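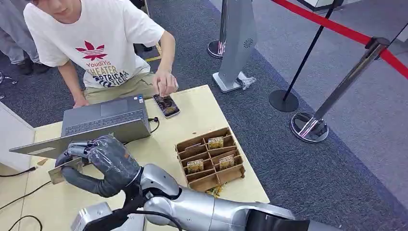 Die Anschaffung des Arms sei der Teil der Planung, über den am längsten verhandelt werde und der am wenigsten über die späteren Kosten aussage, wandte Anouk Jansen bei der Durchsicht des ersten Budgetentwurfs ein; maßgeblich seien die Endeffektoren, ihre Überzüge und die Zeit der Personen am Tisch.

Abb. 4: Arbeitsplatz mit mehrgliedriger Roboterhand, Laptop und unterteiltem Pappeinsatz.

4.3 Beschaffung und Budgetierung der Arbeitsplätze

Der Einwand wurde in das Kostenmodell Miah übernommen. In der ursprünglichen Fassung gliederte das Modell die Ausgaben nach Lieferanten, in der überarbeiteten Fassung nach der erwarteten Nutzungsdauer der Komponenten. Für das Vorhaben Nulorow ergaben sich daraus drei Kostengruppen: langlebige Komponenten (Arm, Steuerung, Tisch), Verschleißteile (Handüberzüge, Fingerglieder, Leitungen im Bereich des Handgelenks) sowie Arbeitsmaterial, zu dem Kartoneinsätze und kleinformatige Packungen zählen.

Geplant waren acht Arbeitsplätze am Standort Clandbridge. Das Angebot der Firma Nuvico vom 7. Februar 2023 bezog sich auf vollständig ausgerüstete Plätze einschließlich Inbetriebnahme, enthielt jedoch keine Position für Ersatzüberzüge. Diese wurden getrennt angefragt und mit 135 Euro je Stück angesetzt. Bei der Hand in Abb. 4 ist der schwarze Überzug des Handrückens faltig und weist helle Scheuerstellen auf. Aussagen zur Standzeit lassen sich aus einer solchen Aufnahme nicht ableiten; für die Planung wurde deshalb ein fester Austauschrhythmus nach 100 Betriebsstunden zugrunde gelegt, der im laufenden Betrieb zu überprüfen ist.

Der Posten Arbeitsmaterial wurde zunächst pauschal veranschlagt. Nach einer Rückfrage von Eliécer Llanos zur Herkunft der Pauschale wurde er je Arbeitsplatz neu berechnet und beläuft sich nunmehr auf 983 Euro pro Jahr. Darin enthalten sind Einsätze aus Pappe, deren Zellen kleine bedruckte Packungen aufnehmen, sowie flache, kartenartige Teile für Greifaufgaben. Formteile aus Kunststoff wurden geprüft und verworfen. Sie hätten zwar eine höhere Maßhaltigkeit geboten, bei jedem Wechsel der Packungsgröße wären jedoch neue Werkzeugkosten angefallen.

Rechentechnik und Verkabelung wurden in der ersten Fassung als vorhanden vorausgesetzt. Diese Annahme erwies sich als nicht tragfähig. Laptops, die für die Bedienung vorgesehen sind, beanspruchen einen erheblichen Teil der Tischfläche und stehen nach Beginn des Betriebs für andere Aufgaben nicht mehr zur Verfügung. Sie wurden daher der Gruppe der langlebigen Komponenten zugeordnet. Für Leitungen und Steckverbinder wurde ein eigener Ansatz gebildet, dessen Höhe sich nach der Anzahl der Geräte am Platz richtet.

Personalkosten sind im Modell gesondert ausgewiesen und werden nicht auf die Anlagen umgelegt. Jansen hatte die Umlage befürwortet, Llanos sprach sich mit Verweis auf die Vergleichbarkeit der Angebote dagegen aus. Beide Varianten wurden gerechnet; die Rangfolge der Angebote blieb unverändert. Die Freigabe der Mittel für die ersten Plätze erfolgte im September, die übrigen Plätze wurden unter Vorbehalt der tatsächlichen Verschleißkosten gestellt.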